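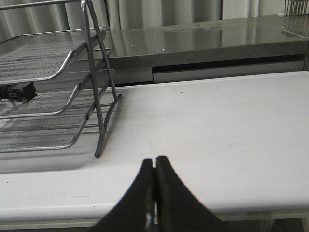

I have come to believe that the most important decision in any home robot build is where you put it, and that most of us make this decision in ten minutes and spend a year paying for it. I don't mean the room so much as the neighbors the thing will have. Mine works at a plain white table pushed up near the kitchen counter, with the gray stone top behind it and the pleated curtain behind that, and for a long while I thought of this as a temporary arrangement. The mesh letter trays at the left went there early on and have stayed through every change of plan, and at the moment the middle one holds a black connector with a little blue label on it, its white cable trailing down over the tray below. I could put that connector in a drawer. I have drawers. But I've grown fond of a bench where the paperwork furniture and the machine share the same few feet of tabletop, and I want to say a word in favor of building that way.

The usual advice runs in the other direction. You are told to clear a space, paint it one color, hang proper lights, and keep the rest of your life out of it. When I joined the shared workshop over at Wokville, that was how the robot corner was run, and it was a handsome corner. There was a painted board with foam all around it and a lamp on each side. Greer Rankin, who had the bench next to mine and a good deal more patience, built an arm there that could pick up a foam block and set it on another foam block 317 times without a miss. She kept the tally in pencil on the wall. I was there for the last stretch of it, and I clapped like everybody else.

Then she took it home in March and it couldn't manage a teaspoon on her own kitchen table. The light came from the wrong side in the morning and from the other wrong side by four in the afternoon, the table had a rounded edge where the board had been square, and there was always something lying about that hadn't been lying about at Wokville. Greer wasn't very upset (she is hardly ever upset), but she did say that she had spent 14 months teaching a machine to live in a place where no one lived. I have thought about that remark a good deal more than she has, I suspect.

So when my turn came I skipped the painted board. I had spent $1,740 by then, nearly all of it in parts from Weson and a secondhand controller, a MacBrayne, that came in a shoebox with the wrong screws. I couldn't afford a handsome corner anyway, and I'll admit that my principles on this subject arrived shortly after the bill did. Still, they have held up pretty well. My gripper learned to close its two fingers over a table with smudges on it, in daylight, next to a heap of shiny mesh that throws shadows wherever it pleases. It was slow going. Wire mesh is a miserable thing for a small camera to make sense of, and for the first several weeks the arm treated the trays as if they might be fog.

My brother, who is an orderly person, thinks I am making a virtue of a mess, and he has a point. There are days when I'd like one thing, just one, to stay where it was yesterday so I can tell whether the trouble is in my code or in the furniture. A clean setup gives you that. If you are writing your first program and you still don't know which way the wrist turns when you ask it to turn left, then by all means clear the table and tape down a square and work inside it until you do. I did this myself for 19 evenings and was glad of it.

What I object to is staying there. A build at home has one real advantage over the big labs with their budgets, and it's that we already have the home. We have the curtain and the counter and the afternoon sun, all the stuff they'd have to haul in and arrange - and we go and wall it off with foam board as though it were an embarrassment! I did look at one of those Nedard enclosures once, the kind with a door and its own lights, and it was lovely, and I could see exactly how I would end up with a very clever machine that lived in a cupboard.

I'd sooner have a middling one that can work alongside the letter trays. It still drops teaspoons. Greer came by last month to see it drop a few, and she brought her own arm along in a laundry tub, and we moved the coffee things to the far end of the counter and set the two of them going until suppertime.

Print this article
E-mail this to a friend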